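# Labelling freezer tubs so the writing stays on

**Hsin-yi Kong**

Posted January 2019

I batch cook every other weekend and freeze most of it in plastic tubs with clip lids. My problem is the labels. I have tried ordinary paper stickers, which drop off in the freezer and end up at the bottom of the drawer, and masking tape, which holds for a week and then curls. Last night I defrosted what I thought was lentil soup and it was stewed apple.

The tubs are a mixture, mostly Furkby with a few older Trundeo ones. The Furkby lids have a slightly rough finish and the Trundeo lids are smooth. I would like to be able to reuse them without scrubbing for ten minutes each time. Is it better to write straight on the lid, or is there a tape that does the job? I don't want to buy a label printer.

**Tien-fu Choi**

I write straight on the lid with a permanent marker and have done for years. It stays put in the freezer on smooth plastic. To get it off, wipe with a bit of surgical spirit on kitchen paper, then wash the lid as normal. On rough lids it gets into the texture and leaves a grey shadow, so for your Furkby ones I would use tape.

The main thing is to label before you fill. If the lid has come straight out of the cupboard it will be dry and at room temperature, and both ink and tape will take. Once there is hot food underneath you get condensation, and once it has been in the freezer you get frost – neither is any good to write on. If you have to relabel a frozen tub, rub the lid with a dry tea towel and write at once.

For tape, get the sort sold for freezers. Fultura do a white one and I paid 2 pounds a roll for it. Press it down from the middle outwards and fold one end under to make a tab, then it comes off in one piece.

What I put on each label: name of the dish, month, number of portions. I shorten everything. "Lentil, March, 2" is plenty. If it has chilli in it I add a C, as my mother-in-law won't eat it.

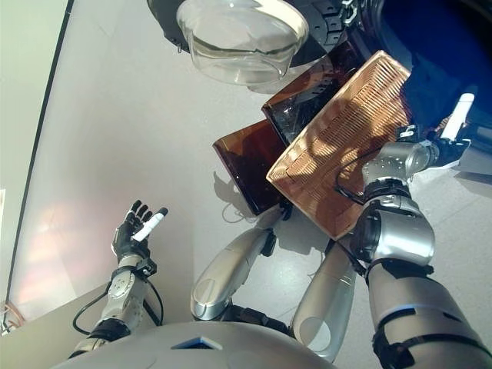
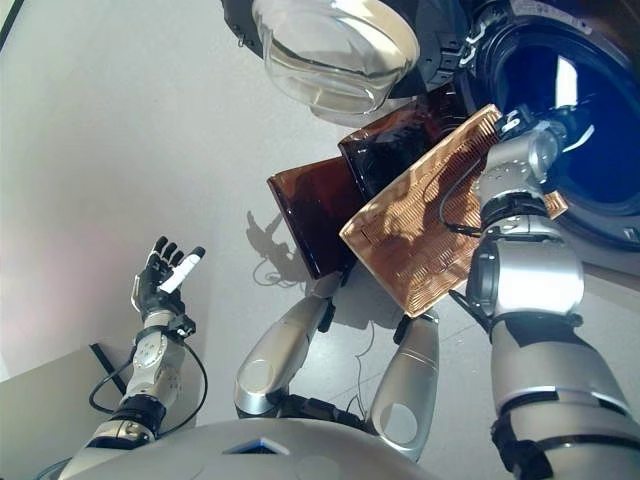 Put the label on the side as well if you stack your tubs in a chest freezer. With drawers you are looking down at them and the lid is enough. I also keep a list on the freezer door and cross things off, though I forget to do that almost as often as I remember.

One more thing on the Trundeo lids. The old ones go brittle in the cold, so don't lean on them when you write. I split two that way.

**yu_kitchen**

Chalk pens don't work, before anyone suggests them. Mine rubbed off on my fingers.

I gave up on labels and use coloured lids. Red for meat, green for veg, blue for puddings. You still don't know which soup it is but at least you won't get apple. It cost me 6 pounds for a set of spare lids at the market, and they fit most of my tubs but not the square ones.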